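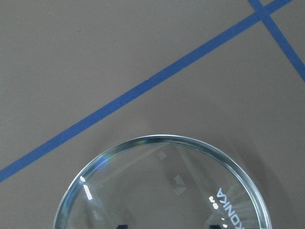
Right, hello, can everyone at the back hear me? (Wait for a nod. If the radio mic's gone again, use the one on the stand.)

So I'm talking about the Brultis film, which is the concert documentary you've all either seen twice or been nagged into seeing. I went on opening night at the Grikdale, Tuesday, half past eight, in a room with 294 seats, and I came out humming and a bit cross. That's more or less the talk.

**Bit 1: what it is**

- Rehearsal film, mostly. Jellik shot it for their own use while the band were getting the tour ready, then the tour got pulled.
- Say the running time joke here only if they're awake.
- The band never speak to camera! I love this. You get them mumbling about the monitors and asking whose coat it is.

Play the first clip (2 minutes). Don't talk over it like last time.

**Bit 2: why I was cross**

The slow song. They run it five times in the film and each time we cut away just before the last verse, to a lorry or a corridor or somebody eating crisps. I wanted the verse. I'd paid for the verse! And then when it finally comes, over the credits, it's the album version, which I've got at home.

Ask for a show of hands: who stayed for the credits?

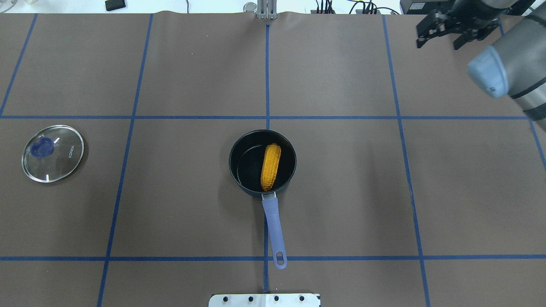 A woman in the row behind me said on the way out that the cutting away was the best thing in it, that she'd heard that verse at every wedding for ten years and was glad of the crisps. I've thought about her a lot since. I still want the verse, but read her remark out slowly and leave a gap, because people usually laugh and then start arguing with each other.

**Bit 3: the fans**

- The Lehtinen fan page had 1,537 comments by the weekend. I read far too many of them (on the bus, mainly).
- Lots of people on their third viewing. One had taken her mum, who slept.
- Hardly anyone mentions the sound, and the sound is lovely. You can hear the drummer's stool creak.

Second clip goes here, the one with the creaking stool. Ask for the lights down first.

Then questions. If it goes quiet, ask whether a rehearsal should be sold as a concert at all, and sit down for a bit. Hand the mic back before the tea comes out.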